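Skimach Cable Guard for Two-Finger Grippers
Sold by Dornley. In stock, ships in 2 days.

$273 per kit (one arm)

Okay, so I'm Nayara Brito and I look after the teardown cells at Dornley, and I'm going to tell you why we started selling this thing, because it comes out of a bad afternoon of ours back in May.

We take old desktop computers apart with robot arms. Pulling a hard drive sounds like an easy job (it's mostly latches and tabs!) but the drive bay is a tight spot with cables hanging all through it. One of our arms went in for a drive, closed its fingers, and caught a loop of data cable along with it. Then it pulled. The cable held, the connector held, and the whole case came up off the table and swung into the next fixture over. The arm kept going for a good bit before Unai Salcedo got to the stop button. The gripper thought it had a good hold on a drive, so no fault ever came up.

No one got hurt. We did lose a set of fingertips, a fixture and the rest of the day. 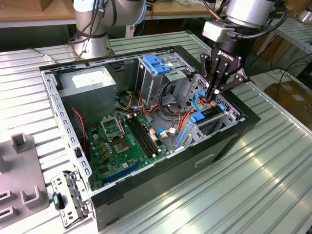
Reaching into a drive bay. Look at the blue cable and orange wires right by the fingertips.

The Cable Guard is two parts. There's a small load sensor that bolts in between the wrist and the gripper, and a controller box that sits by your robot cabinet. You set a pull limit, and if the arm feels more than that on the way up, it stops, opens a little and waits for a person. We run ours at 37 newtons for drive pulls. Start lower than you think you need and work up from there.

A few things I'd want to know before buying:

It won't see a cable. It only feels one, so you still have to move the loose stuff out of the way first. Inmaculada Olmedo on our day shift tucks the wires back before every run and she gets way fewer stops than I do.

It isn't a safety-rated device. Keep your fence, your scanner and your stop button exactly as they are, please.

It adds 50 mm of reach under the wrist. Redo your tool center point or you'll drive the fingers straight into the case (ask me how I know).

In the box: sensor, controller, cable, bolts, printed setup sheet.

Returns are fine for unused kits. If you get false stops, write to me with your log file before you send it back. It's usually the payload setting, and we can fix that over email.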